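トップ 旅の道具 街歩き 宿 お問い合わせ

クロダック(Clodach)の折りたたみデイパック、2回の旅で使った感想

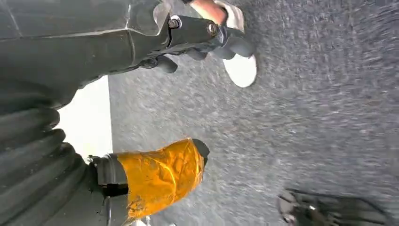

銀色のボルトが2本。

更新日:2019年2月17日

急ぎ足で書きます。明後日からまた出かけるので、その前に。

旅先で使うサブバッグ、ずっと布のトートで済ませてました。肩が痛い。雨に弱い。地図を出そうとすると財布が先に出てくる。で、クロダックの折りたたみデイパックを購入。色はネイビー。ほかに灰色と、妙に明るい黄色があった。黄色は最後まで迷った。

使ったのは2回。港町のエルステッド(Erstead)に4泊、それから川沿いのワン(Wan)という小さな町に5泊。どっちも坂が多い。観光の中心から外れたところばかり歩くので、バッグには割と厳しい条件だと思います。

■たたんだ状態
内ポケットに本体を押し込む方式。最初は全然入らない。説明書の絵の通りにやっても入らない。空気を抜いてから底のほうを先に入れる、これでいけた。慣れれば歩きながらでもできます。たたむと厚めの文庫本くらい。スーツケースの隅、靴と靴の間に入ります。

ただ、たたみジワは消えない。きれいめの店に夕食で入るときはちょっと気になる。エルステッドの海側の食堂では誰も気にしてなかったけど、丘の上のホテルのラウンジでは椅子の下に隠した。

■背負い心地
水のボトル、薄手の上着、ガイドブック、カメラ、途中で買ったパン。この程度なら一日いけます。肩ひもは薄い。クッションはほぼ無いと思ってください。ワンで瓶詰めのはちみつを買いすぎた日は、さすがに食い込んだ。自業自得。

背中側も布一枚なので、固いものは背中に当たります。ガイドブックを背中側に立てて入れると板がわりになってよかった。これはおすすめ。

蒸れは普通。4月のエルステッドは朝が寒くて昼は半袖、という感じで、昼の坂道では背中にしっかり汗をかいた。真夏はもっとだと思う。

■ポケット
外に一つ、内に一つ、横にボトル用が両側。外ポケットのファスナーが上向きに開くのがいい。バスの切符とか市場の小銭とか、すぐ出せる。人混みでは逆に不安なので、財布は内側へ。

ボトル用は浅い。細いボトルだと、かがんだときに落ちます。旧灯台の階段で一度落として、下まで取りに戻った。あの階段をもう一回上がるのはつらかった……。展望台からの眺めは最高でした。エルステッドに行く人は港の市場だけで帰らず、あそこまで登ってほしい。午後おそめ、人が少ないです。

■雨
撥水とは書いてあるけど防水じゃない。小雨で市場を回るくらいなら中まではしみませんでした。ワンの渡し船で本降りに当たった日はダメ。縫い目から来ます。ガイドブックの端がふやけた。地図のページだけ無事。

乾くのは早い。宿の窓辺にかけて、夕食から戻ったらもう乾いてた。これは薄い生地のいいところですね。

■ファスナー
一番の不満がここ。角のところで引っかかる。片手で開けようとすると必ず布をかむ。両手を使えば問題ないんだけど、旅先で両手が空いてることってあんまりない。使ってるうちになめらかになるかと期待して、いまのところ変わらずです。

引き手も小さい。手袋だとつかめない。自分は細いひもを結びました。ワンの手芸店で買った赤いひも、余りはスーツケースの目印に。

■ほかのと比べて
前にフォステルゲート(Fostelgate)の似たようなのを持っていたので少しだけ。あっちは肩ひもが厚くて楽、そのかわりたたんでも大きい。結局スーツケースに入れなくなって、家の近所用になった。持っていかないバッグは旅では役に立たないので、自分にはクロダックのほうが合っていす。

荷物が多い人、カメラの交換レンズまで持ち歩く人はフォステルゲートかな。食べ歩きと散歩が中心ならクロダック。

■買ってよかったか
よかった。値段は53ドル、布一枚にしては高いと思った。今も少し思ってる。でも2回の旅で毎日使ったし、エルステッドの朝市で野菜を入れ、ワンでは川べりの遊歩道に敷いて座ったりもした(たたみジワどころじゃない)。生地の傷みは底に小さい擦れが一箇所だけ。

点数は5点満点で4。ファスナーで1点引きました。

気になる人は店で一度たたませてもらうといいです。店員さんに聞けば見本を出してくれる。ポケットに入れるコツだけ先に覚えると、旅先であわてずにすみまます。

次は海沿いの路線バスで岬をまわる予定。ボトルは太いのに替えました。ワンの宿と朝ごはんの話はまた別に書きます。写真の整理がまだ。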